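How to Turn a Spare Corner Into a Place You Can Work

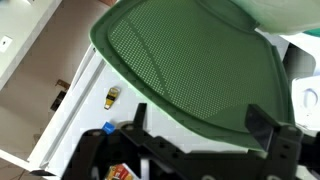
Words by Corinne Ashdale

When we moved to Firnmont I promised myself I'd stop doing my bookkeeping at the kitchen table, and it took me 2 years and a lot of toast crumbs in the keyboard before I did anything about it. So if you have been putting this off too, you are in good company! You don't need a whole room. Mine is the end of an upstairs hallway, next to the linen closet, and I'm very fond of it.

Start with the wall, before you buy a single thing. Stand in the spot you have in mind at the time of day you usually work and see what the light does. I do most of my computer work before ten in the morning, and my first choice of corner had the sun coming straight at my eyes at that hour (lovely for a cat, hopeless for reading a spreadsheet). If you can, put the desk so the window is off to one side.

Next, mark the desk out on the floor with masking tape. Make the outline the full size of the desk you're thinking of, then put down a second line where the chair will be when you push back to stand up. Leave the tape there for a few days and walk around it. You'll find out fast if a door hits it or if everybody in the house cuts across that corner on the way to the bathroom. I ended up going 4 inches narrower than I'd planned and I have never missed them.

Now the outlets. Count up everything that plugs in, including the lamp and the phone charger you'll swear you don't need, and find out where the cords will run before the desk goes against the wall. I screwed a power strip to the underside of my desk, toward the back, and the cords hang in a loop behind it. Check the length of the screws against the thickness of the desktop first. I did not do that with an earlier desk and the tips came right up through the surface.

For the desk itself, go secondhand if you have the patience. Mine is a Relness, a plain one with two drawers, from the thrift store over in Sketberg. Pull every drawer all the way out and look at the runners, and lean on the top with both hands to feel for a wobble. A loose leg can often be tightened, but a sagging top will only sag more.

Take your time over the chair, please. Sit in it for a good long while, with your shoes on, and pretend to type even if the other shoppers stare. Your feet should rest flat and your elbows should be close to desk height. I like a mesh one in our warm upstairs, though my sister-in-law can't stand them and has a big padded thing she could sleep in.

Light comes last, and I'd use two lamps if there's room. I have a clip lamp on the shelf for paperwork and a small shaded one called a Toom that I switch on from November onward, when it's dark by 5 and the hallway feels a bit gloomy.

Then work there for a week or so before you hang shelves or buy any of those nice little trays. You'll know by then which hand reaches for what. My stapler lives on the left, next to the good scissors, and the printer went back downstairs.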